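Flesstead Snack Table: your questions, answered as far as we can

Last changed 19/01/2022 by Teodora Dumitrescu

Do I really need a tray?
The Endinia leaflet says a tray "transforms" a snack table. I doubt it. A tray keeps crumbs in one place and lets you move several things at once, and that is all I would claim for it. A plain one with a low rim does the job. The dear ones have handles that get in the way of the shelf.

How much should go on it?
Less than you think. Nnamdi Okafor likes his trays full and we have argued about it since February. Put a long roll down corner to corner and see what space you have left before adding anything.
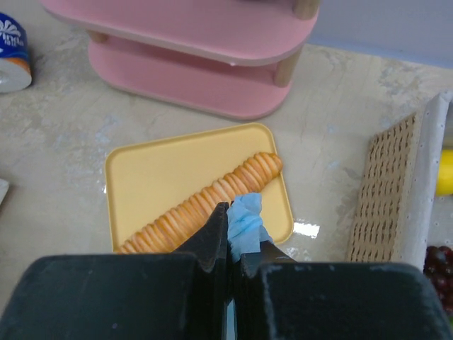
One long roll on the yellow tray, laid on the slant.

Won't the roll hang over the edge?
A bit, yes. Turn it or get a bigger tray. I wouldn't pay Sorik prices for a "baguette board".

Is a tiered shelf worth the room it takes up?
I was against ours. Three tiers sounds like a lot until you try to get a hand in under the top board with a packet. Flat packets go in the middle, and crisps or anything in a puffy bag can lean at the bottom. Cans are better kept off it altogether, as they roll if they end up on their sides.

Can sweet and plain things share a tray?
People get fussy about this. Doughnuts at one end and a cracker near the corner has never caused a complaint that I took seriously. If the icing is real, leave a gap.

What about carrier bags?
Fold them and put them away before you set anything out. Nnamdi says he will do it after. A crumpled bag spreads over half the table and gets under, or over, whatever you put down next. 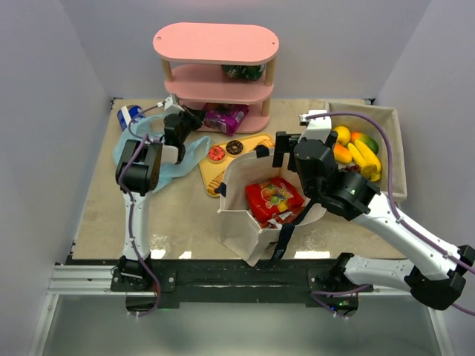

Packing up

Tote bag or basket?
Tote for boxes, stood upright. I have read the Živković guide, which wants 6 separate pouches, and I remain unconvinced. Let the strap hang outside so you can find it.

Does the order matter?
Boxes first, soft packets on top. The rest is fuss.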